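Gewicht machen, zum vierten und hoffentlich vorletzten Mal

Im August habe ich wieder in der Klasse bis 70 Kilo gekämpft. Ein paar Leute aus dem Verein haben gefragt, wie das mit dem Gewicht gelaufen ist, also schreibe ich es auf. Vorweg: Ich bin Amateur, arbeite Vollzeit im Lager und habe weder einen Ernährungsberater noch einen Arzt an der Hand. Was bei mir funktioniert, muss bei niemandem sonst funktionieren.

Mein Alltagsgewicht liegt im Winter bei 80 Kilo. Das ist zu viel für die Klasse, das weiß ich selbst. Remo Lo Presti, der bei uns in Irnen das Grappling leitet, sagt mir seit zwei Jahren, ich solle eine Klasse höher gehen und mir den Ärger sparen. Meine Antwort war immer, dass ich dort der Kleinste wäre und gegen Ringer mit langen Armen keinen Takedown verteidigt bekomme. Inzwischen bin ich mir nicht mehr so sicher, ob das stimmt. Dazu weiter unten.

Die ersten Kilos gehen über den normalen Weg. Kein Bier, abends weniger Brot, mehr laufen. Damit habe ich im Frühling angefangen und das war unspektakulär. Ich esse mittags fast jeden Tag dasselbe: Reis, Huhn, irgendein Gemüse aus der Tiefkühltruhe. Meine Freundin findet das traurig, mir ist es egal, solange Salz dran ist.

Schwieriger wurde es zum Schluss. In der letzten Woche vor dem Wiegen fehlten mir noch 4 Kilo, und die habe ich größtenteils über Wasser gemacht. Erst viel trinken, dann immer weniger, am letzten Tag fast nichts. Dazu heiße Bäder und Seilspringen im Regenanzug. Ich schreibe das hier bewusst ohne genaue Mengen auf, damit es keiner nachmacht. Beim dritten Bad wurde mir schwarz vor Augen, als ich aufstehen wollte. Ich saß dann eine ganze Weile auf dem Wannenrand und habe an die Fliesen gestarrt. Remo hat danach entschieden, dass Schluss ist und ich den Rest über Nacht verliere oder eben nicht antrete. Das war richtig so. Morgens um halb sieben stand ich auf seiner Waage und hatte das Gewicht.

Das offizielle Wiegen in der Halle war dann fast eine Enttäuschung. Man wartet auf einem Flur in Unterhose und Badeschlappen, der Gegner steht drei Meter weiter und guckt auf sein Handy. Balogun hieß er, ein ruhiger Typ, hat mir freundlich zugenickt. Er hatte eine Wasserflasche in der Hand und trank daraus, vor dem Wiegen. Da wusste ich, dass er keine Probleme mit dem Gewicht gehabt hatte.

Zum Kampf selbst. Erste Runde war gut. Ich habe den Jab gefunden, zweimal am Käfig gedreht, einmal einen Double Leg durchbekommen und oben gearbeitet. In der Ecke war Remo zufrieden. Die zweite Runde fing auch ordentlich an, aber nach der Hälfte waren die Beine weg. Das ist kein Konditionsproblem im normalen Sinn. Im Training mache ich 5 Runden Sparring und kann danach noch Rad fahren. Hier war es so, als hätte jemand den Stecker gezogen. Balogun hat das natürlich gemerkt, ist mit dem Clinch gekommen und hat mich die restliche Zeit an den Käfig gedrückt. Dritte Runde genauso, dazu ein paar Knie zum Körper, die ich noch tagelang gespürt habe. Punktentscheidung gegen mich, einstimmig, völlig in Ordnung.

Ich habe mir das Video inzwischen mehrmals angesehen. Technisch gibt es Kleinigkeiten. Ich stehe nach dem Overhand zu lange auf dem vorderen Fuß, und meine Underhooks sind faul. An beidem arbeiten wir. Aber der eigentliche Fehler ist vorher passiert, und zwar in der Badewanne.

Der Plan für den nächsten Kampf sieht deshalb anders aus. Ich bleibe über den Winter leichter und lasse es gar nicht erst so weit kommen. Wenn ich acht Wochen vorher nicht in Reichweite bin, melde ich eine Klasse höher. Das habe ich Remo in die Hand versprochen, und hier steht es jetzt auch. Ende des Jahres gibt es vielleicht etwas in Drornness, da kennt unser Cheftrainer den Veranstalter. Fest ist noch nichts.

Was ich außerdem ändere:

Die Sauna fällt weg, die Wanne auch. Wenn es ohne nicht geht, ist es die falsche Klasse.

Ich wiege mich nur noch einmal die Woche, immer morgens. In der Vorbereitung stand ich teilweise fünfmal am Tag auf der Waage, das hat mich mürbe gemacht und meine Freundin auch.

Mehr schlafen. Klingt banal, aber ich hatte in den letzten zwei Wochen Frühschicht und war abends trotzdem bis zehn in der Halle.

Noch ein Wort zur Ausrüstung, weil das auch gefragt wurde. Die Schienbeinschoner sind immer noch die alten von Flenel, mit dem gerissenen Klett. Ich habe sie einmal nähen lassen, das hält. Neue kaufe ich, wenn sie auseinanderfallen. Beim Mundschutz würde ich nicht sparen, meiner ist vom Zahnarzt angepasst, und der hat sich bei den Knien im Clinch bezahlt gemacht, weil ich die Zähne richtig aufeinanderbeißen konnte.

Nach dem Kampf habe ich zwei Wochen Pause gemacht. Die Rippen wollten das so. Ich habe in der Zeit gegessen, worauf ich Lust hatte, und zwar ohne schlechtes Gewissen und ohne Waage. Danach ging es mit lockerem Pratzentraining wieder los, seit Kurzem auch wieder mit Ringen. Beim Sparring halte ich mich noch zurück. Wenn jemand von euch Erfahrung damit hat, wie man eine Klasse höher gegen größere Leute den Clinch verteidigt, schreibt mir gern unten in die Kommentare. Fragen zum Abkochen beantworte ich nicht mehr, da ist alles gesagt. 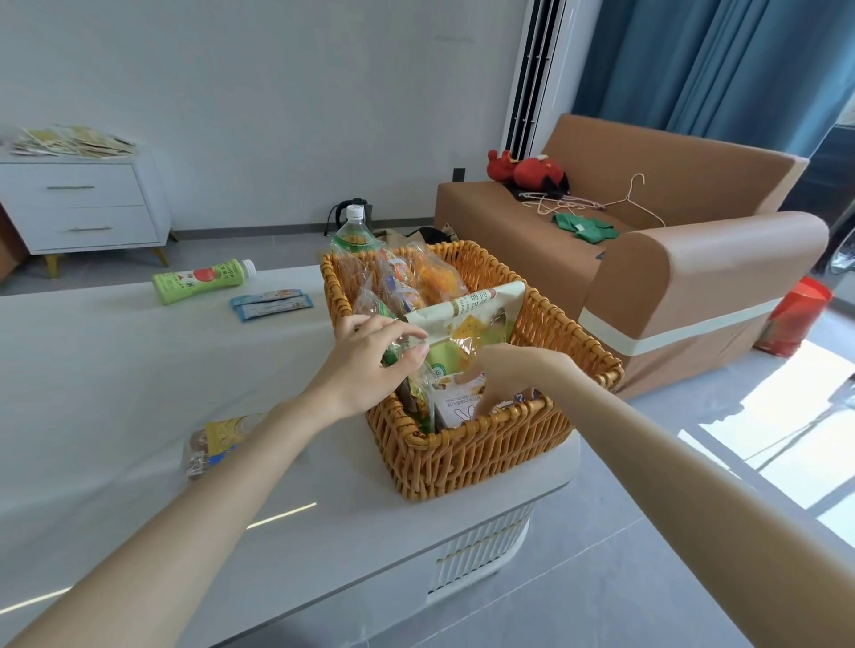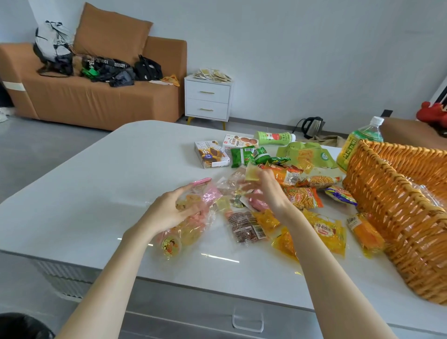
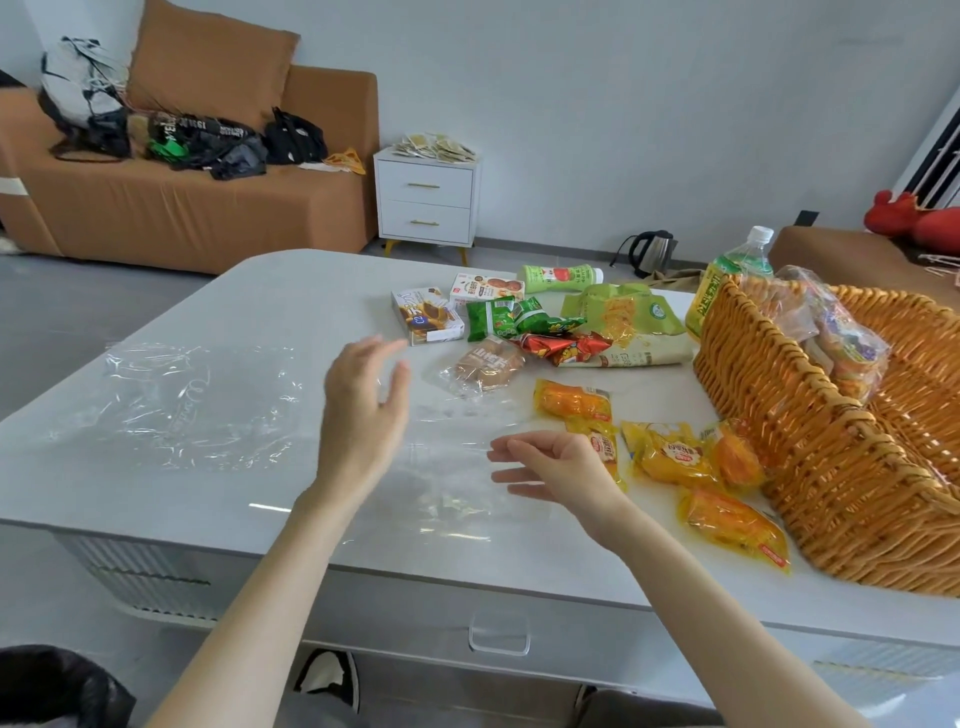 Abgepackte Snacks auf dem Tisch, im ersten Bild im Korb.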